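Site visit: the Skendholm heat network and battery hall

Visit report, 19 Oct 2026

The Skendholm scheme supplies heat to 1655 dwellings from a pair of harbour-water heat pumps, with a battery store on the same grid connection. Padasmont, the operator, opened the energy centre to visitors for one day. The tour took in the heat pump hall, the battery hall, a substation on the harbour road and a flat on the Truvurden estate, where the last of the new heat interface units went in during August.

Our group was shown the intake first. Water is drawn from below the thermocline through a screened pipe and passes through titanium plate exchangers before it is returned to the harbour. The operator runs a closed intermediate loop between the sea water and the evaporators, so a fouled exchanger can be isolated and cleaned without stopping a heat pump. Cleaning is by back-flushing, with a full strip-down once a year.

The heat pumps use ammonia. Visitors were kept to the gallery, behind glass, and the gas detection panel was explained at some length. Extract fans start at the first alarm level and the compressors trip at the second. Noise on the gallery was lower than expected. The machines sit on spring mounts and the pipework has flexible couplings on both sides.

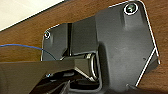 The battery hall is a separate building with its own fire compartment. The store is rated at 6 MW and can hold that output for more than 40 minutes. Its main job is to keep the site within its import limit when both compressors are running, and it is charged overnight or when the wind farm connected to the same primary substation is being held back. Frequency response is sold as a second service, but only outside the heating peak.

Control of the whole site is by software from Zarei. It takes a day-ahead price, a weather forecast and the state of the hot water tanks, and produces a half-hourly plan for the compressors and the battery. Operators can override any part of the plan. We asked how often they do so, and were told that it is mostly in spring, when the forecast load is least reliable. The screens in the control room showed flow and return temperatures for each branch. Return temperature is the figure the staff watch most closely — a high return cuts the efficiency of the heat pumps directly, and the usual cause is a badly set valve in a single building.

The substation on the harbour road was opened up for inspection. It holds a plate exchanger, twin circulating pumps, a heat meter and a control valve with its actuator. Pipe insulation was complete, including the valve bodies, which are often left bare on older schemes. Labels were clear and matched the schematic fixed inside the door.

At Truvurden the visit moved indoors. Each flat has its own interface unit with two exchangers, one for space heating and one for hot water, so there is no cylinder. Cooking is electric throughout and the gas risers have been capped. The metering data is read hourly and residents can see their use on a wall display or by post if they prefer.

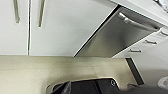 White cupboard doors with slim bar handles, beside a brushed stainless steel panel.

Questions afterwards were mainly on tariffs and back-up plant. The standing charge is fixed for 8 years and the unit rate follows a published formula. Back-up is by two electric boilers, with a connection point outside for a mobile oil boiler — used once so far, during a planned outage of the primary substation.

Two points were left open. The operator did not have measured seasonal efficiency figures for the second heat pump, which had not yet run through a full winter, and the effect of compressor cycling on the battery warranty is still being discussed with the supplier. Padasmont has said that both will be covered in its next annual performance report. The slides from the control room talk are available from the energy centre on request.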